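Gripper fingers on my handheld picker won't meet evenly, how do I line them up?

Posted by okodcombe_bench in Home Builds and Shared Shops

I've been putting together a handheld two-finger gripper at our shared workshop since May, and I'm stuck on something that sounds dumb. When I squeeze the trigger, one finger gets to the middle before the other, so anything small gets shoved sideways before it's held. The drive is a little Reuter gearbox I pulled out of a label printer, and the fingers bolt on through the holes in the top face. I've tightened everything twice. It still does it. Bigger stuff like a tape roll is fine, but the whole point was to pick up small parts and sort them into bins. Do I shim the fingers, redo the linkage, or give up and buy a finished one? I've got maybe one more evening of patience for this.

davodent

Mine did that too. I put more tape on one side and it got better. Could also be the motor.

sarov_garage

Okay, please don't add tape yet! I chased this same thing on my own gripper for way too long, and it came down to slop in the linkage plus fingers that weren't bolted on square. Both are easy to fix on a bench, you just have to do them in order or you end up undoing your own work (ask me how I know).

First, take the load off. Power down and move each finger by hand. If one wiggles more than the other, look at the pivot pins before you touch anything else. I swapped two of mine for a tighter fit and half the problem went away.

Then work through these:

Loosen the finger screws just enough that the fingers can shift. Close the jaws gently on something flat and stiff - I use a steel ruler standing on edge - and snug the screws up a little at a time, going back and forth between the sides. Don't crank one all the way down first.

Open the jaws again and hold the gripper low over a plain tabletop, so you're looking straight down the fingers at the gap. Any twist in a finger is way easier to spot against bare wood than against a messy bench. Check the pads while you're there. A wavy edge on one of them can mean it isn't sitting flat, and then it touches early no matter how good your linkage is.
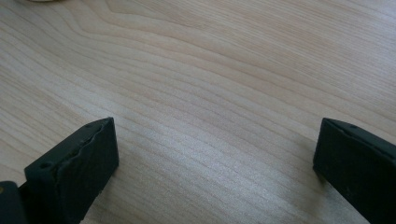
Set the trigger travel last. Back the stop off, close on the ruler again, and bring the stop in until the motor quits straining. I run my pulses up to 900 on the closing side, but that number only means something on my controller, so creep up on yours.

If it's still uneven after three tries, I'd reprint the fingers before spending money. Reuse your screws and peel the old pads off carefully.

okodcombe_bench

Pins were loose, yep, both of them. Fingers come in together now, or close enough for me. Haven't touched the trigger stop yet, the shop was closing. Thanks, and sorry davodent, I did try the tape first.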